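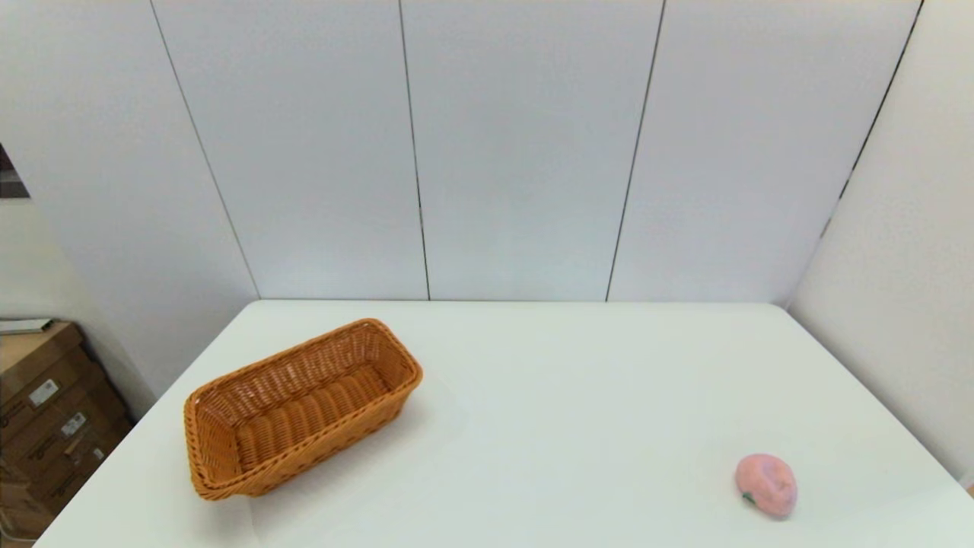

首页 产品 下载 固件 工单 知识库 登录

工单 307
标题:Graltunico 桌面抓取套件,放置阶段间歇触发错误码 12,夹爪在篮沿处停住
产品:Graltunico 桌面抓取套件(单臂,头部相机)
软件:Pan 控制台,一月版
现场:Gudari 测试间
提交日期:28/08/2021
优先级:普通
状态:已关闭,附遗留项

客户提交

我方正在评估 Graltunico 套件,评估内容为标准的单物体取放:从桌面抓起一个粉色的桃形玩具水果,放进长方形编织篮,松开,手臂回到初始位。桌面白色,背后是白色墙板。桌上除篮子和玩具水果外不放其他东西。

抓取阶段基本正常。问题出在放置阶段。手臂带着物体移到篮子上方,开始下降,随后 Pan 报错误码 12(末端受力超限),手臂原地保持,夹爪不松开。控制台上按“恢复”后手臂抬升到安全高度,再按“继续”会重复同一动作,多数情况下在同一位置再次报错。

现象不是每次出现。篮子长边与桌子前沿平行时没有见过报错。篮子斜放时容易出现。篮子斜放、物体放在篮子右侧靠近桌子前沿时最容易出现。

已做过的处理:
重启控制台和手臂控制器,无变化。
重新走了一遍手眼标定,Pan 显示标定通过,无变化。
把受力阈值调高一档,报错减少,但夹爪把篮沿压得变形,篮子被推着在桌上移动。已调回默认值。
更换夹爪指垫,无变化。

希望确认是硬件问题还是配置问题。如果是硬件问题,评估期内需要换件。

附件:控制台日志导出包、标定报告。

Pellgate 支持 第一次回复

日志已收到。先说明几点。

错误码 12 由腕部力传感器触发,含义是沿工具轴方向的接触力在连续若干个控制周期内超过阈值。它只表示末端碰到了东西,不区分碰到的是篮底、篮沿还是桌面。从您描述的停止位置看,接触发生在篮沿,与“放置点偏移”相符。力传感器的零点记录正常,温漂在规格内,目前没有看到需要换件的迹象。

导出包里缺少感知部分的记录。Pan 默认只保存控制通道,感知通道需要手动打开。请按以下步骤再采一次:

一、在 Pan 控制台进入“记录”,勾选“容器位姿”“支撑平面”“目标掩膜”三项。
二、“保留失败片段”设为开。
三、篮子按容易报错的角度斜放,物体放在您说的位置,连续运行到出现报错为止。
四、报错后先不要按“恢复”,导出后再按。按“恢复”会清空感知缓存。

另外请回答以下问题:

篮子登记时选的是哪个容器模板。
放置高度是手工填写的还是由 Pan 计算的。
相机曝光是自动还是固定。如果固定,数值是多少。
头部相机支架在标定之后有没有动过。

客户回复

逐条回答。

容器模板选的是“浅盘”。模板列表里有“浅盘”“深箱”“圆碗”和“自定义”,篮子比较浅,所以选了浅盘。
放置高度由 Pan 计算,没有手工改过。
曝光固定,3,000 微秒。安装时照着快速指南填的。
支架没有动过。标定后在支架锁紧螺钉处画了线,线是对齐的。

感知通道已打开,重新采集的导出包见附件。这次分 4 组,每组篮子角度不同,物体位置不变。第一组长边平行于桌沿,没有报错。后面三组逐步加大角度,都出现了错误码 12,第三组还出现了一次“支撑平面拟合置信度低”的黄色警告,不影响运行,之前没有注意过。

补充一个现象:第二组里有一次手臂没有报错,但物体松开后落在篮沿上,然后滚到篮外的桌面上。Pan 把这一次记为成功。

Pellgate 支持 第二次回复

感知记录已看完,结论分三部分。

1)容器朝向

“浅盘”模板假设容器内外轮廓是两个同心矩形,边沿窄而平,侧壁接近竖直。您的篮子边沿是一圈较粗的编织边,侧壁带斜度,内壁在顶光下有暗区。Pan 在拟合时把内壁的暗区边界当成了内轮廓。篮子与桌沿平行时,暗区两侧大致对称,误差互相抵消,结果看上去正常。斜放时,靠近相机一侧的内壁被边沿遮住,远端一侧的内壁露出较多,暗区不再对称,拟合出的内轮廓整体向一侧偏移,朝向角也随之偏离。

放置点取内轮廓中心。中心偏出去以后,夹爪的一侧指尖正好落在边沿上方,下降时顶住边沿,触发错误码 12。再按“继续”时 Pan 沿用缓存里的容器位姿,不重新识别,因此会停在同一位置。这一点符合设计,但手册里写得不清楚,已转给文档组。

2)支撑平面

黄色警告来自支撑平面拟合。白色桌面加白色墙面,当前曝光下桌面中部有一片像素接近饱和,深度图上对应区域有空洞。Pan 用剩余的点拟合平面,桌面后沿与墙面交界处的点混了进来,平面在远端略微抬高。它会让容器底部高度的估计偏高,夹爪提前松开。您看到的物体落在边沿再滚出去的那一次,平面偏高和中心偏移同时存在。

快速指南里的曝光值是按深色防滑垫给出的。浅色桌面需要降低,或者改用自动曝光并限制上限。

3)成功判定

Pan 默认的成功判定只看三件事:夹爪打开、末端受力回落、手臂离开放置区。它不检查物体是否在容器里。需要检查时要单独打开“放置后复核”。该选项默认关闭,打开后每次循环会多一次头部相机取图。

请先按下面的顺序改配置,每改一项跑一轮,不要一次全改:

a. 曝光改为自动,上限设为当前固定值的一半。
b. 平面拟合的“感兴趣区域”收缩到桌面以内,后沿留出余量,不要包含墙面。左侧如果有纸箱或其他高出地面的东西进入视野,一并排除。
c. 容器模板改为“自定义”,按向导采集篮子的边沿。采集时夹爪停在初始位,不要遮挡。
d. “失败后重新识别容器”设为开。
e. “放置后复核”设为开。

以上都在 Pan 控制台里完成,不涉及固件。

客户回复

按 a 到 e 执行,记录如下。

a 完成后,黄色警告消失。深度图上桌面中部的空洞明显变小,没有完全消失。错误码 12 仍出现。

b 完成后,平面高度读数稳定,重复上电后数值一致。左侧墙边确实堆着纸箱,箱子上面平放着一块板,原来的区域包括了这一部分,已裁掉。错误码 12 仍出现,物体提前松开的情况没有再见到。

c 没有一次成功。向导提示“边沿不连续,请调整光照”。编织边在向导画面里被分成许多小段。试过把篮子转到不同角度,提示一样。最后在向导里把“轮廓平滑”从低改成高,采集通过。手册没有提到这个选项,它折叠在“高级”下面。

c 通过之后再跑斜放,错误码 12 没有再出现。

d、e 已打开。e 打开后出现了新的问题:有几次物体明明在篮子里,Pan 判为失败,提示“目标未找到”,手臂停在等待状态。

导出包已上传,请看 e 的部分。

Pellgate 支持 第三次回复

“轮廓平滑”的默认值对编织类容器确实偏低。Pan 的向导是按注塑盒和金属盘调的,编织表面的纹理会产生大量短边缘。您把它调高是正确的处理。副作用是拐角会变圆,篮子四角附近的可用放置区会变小,对单个小物体没有影响。如果以后要往同一个篮子里放多个物体,需要重新评估。

关于 e:复核时 Pan 在容器内轮廓里搜索目标掩膜,再与抓取前的掩膜比较颜色和面积。失败片段里,物体落进篮子后贴着近侧内壁,被边沿挡住了一部分,可见面积低于下限。您登记的目标模板是粉色主体加一小片绿叶。物体落下后朝向变化,叶片有时在可见面里,有时不在,模板匹配得分因此跳动。

建议:

复核用的目标模板单独建一份,只登记粉色主体,不包含叶片。抓取用的模板保持不变。
复核的“最小可见面积”下调一档。
复核取图前让手臂完全回到初始位。当前设置是手臂离开放置区即取图,部分片段里手臂还在视野中。

另外在抓取记录里看到一处与本工单无关的偏差:抓取点有时略偏向叶片一侧。原因是目标掩膜包含叶片,中心被带过去。目前没有造成滑落。如果希望居中,可以在抓取模板里把叶片标为“附属部分”,Pan 计算中心时会忽略它。

客户回复

三条建议已执行。复核误判减少,没有完全消失。剩下的都发生在物体紧贴近侧长边内壁的时候,此时从头部相机看只剩一小部分。

放置点能否偏向远侧?远侧内壁朝向相机,物体落在那里应该看得更完整。

叶片标为附属部分后,抓取点居中,效果正常。

另问两件事。其一,以上这些参数能否保存成一个配置文件,换一台控制台直接导入。Gudari 还有第二套 Graltunico 要装,不想重新来一遍。其二,评估报告需要写明本问题是否属于产品缺陷,请给出书面说法。

Pellgate 支持 第四次回复

放置点偏移可以设。在自定义容器里打开“放置偏置”,方向选“远离相机”,比例先用最小档。不建议再加大,远侧边沿同样有碰撞余量要求。偏置以容器坐标系计算,篮子转动后会跟着转。选“远离相机”时 Pan 会每次换算方向,选“沿短轴”则不会,两者不要混用。

配置导出:Pan 控制台“设置”里有“导出工作单元”。导出内容包括容器模板、目标模板、曝光、感兴趣区域、复核参数。不包括手眼标定和力传感器零点,这两项与具体手臂绑定,第二套必须在现场重新做。感兴趣区域虽然会导出,但它以相机像素保存,第二套的支架位置如有差别,要重新画一遍。

导入时两边的 Pan 版本必须一致。一月版的配置导入更早的版本,“轮廓平滑”会被静默丢弃,恢复成低,表现就是本工单最初的现象。请先升级再导入。

书面说法如下,可直接引用:

本工单所述错误码 12 由容器模板与实际容器不匹配引起,力传感器、手臂与夹爪工作正常,不需要换件。浅色桌面下的平面拟合偏差由曝光设置引起,快速指南未对浅色桌面给出单独数值,属于文档缺失。向导对编织类容器的默认平滑值不适用,属于已知限制,已登记。成功判定默认不检查物体是否在容器内,属于设计选择,选项说明需补充。

客户回复

放置偏置已设为最小档,方向“远离相机”。按原来最容易报错的摆法重跑,篮子斜放,玩具水果在篮子右侧、靠近桌子前沿。错误码 12 未出现,复核结果与人工检查一致。

随后把篮子换到另一个方向斜放,结果相同。

关灯一半再跑,复核有一次报“图像过暗”,手臂等待,没有误放。可以接受。

第二套尚未安装。配置已导出,文件名后缀和手册写的不一样,手册写的是旧后缀。导入界面两种都认。

仍有一个意见:“继续”按钮沿用旧位姿这件事,建议在报错弹窗里直接写出来。操作人员看到“继续”,会以为机器已经重新看过桌面。我方在它上面花的时间最多。

对书面说法没有异议,但评估报告里会把“成功判定默认不检查”列为扣分项。Pan 的统计页把这类情况计入成功率,没有任何标注。

工单可以关闭。

Pellgate 支持 关闭说明

弹窗文字的意见已转产品组,目前没有发布时间可以提供。统计页的问题单独建了内部条目,处理方向是在“放置后复核”关闭时,把成功率标题改为“动作完成率”。

最终配置摘要:

容器模板:自定义,编织篮
轮廓平滑:高
曝光:自动,限制上限
感兴趣区域:桌面以内,不含墙面和左侧纸箱
失败后重新识别容器:开
放置后复核:开,手臂回到初始位后取图
复核目标模板:仅粉色主体
抓取目标模板:叶片标为附属部分
复核最小可见面积:默认下调一档
放置偏置:远离相机,最小档
受力阈值:默认

遗留项:

快速指南补充浅色桌面曝光说明,未完成。
手册补充“继续”与“恢复”的差别,未完成。
手册更正工作单元导出文件的后缀,已完成,随下一次文档更新发布。
向导中“轮廓平滑”移出“高级”,待评审。
多物体放置时拐角可用区缩小的问题,未测试,本工单不覆盖。

第二套安装后如再次出现错误码 12,请新建工单并引用本单编号,附上感知通道完整的导出包。受力阈值请保持默认,调高阈值后采集的日志无法用于定位接触点。

相关条目:错误码 12 通用排查 / 自定义容器向导 / 支撑平面警告 / 导出与导入工作单元

联系支持 | 隐私 | 使用条款 | © Pellgate 版权所有 | 返回顶部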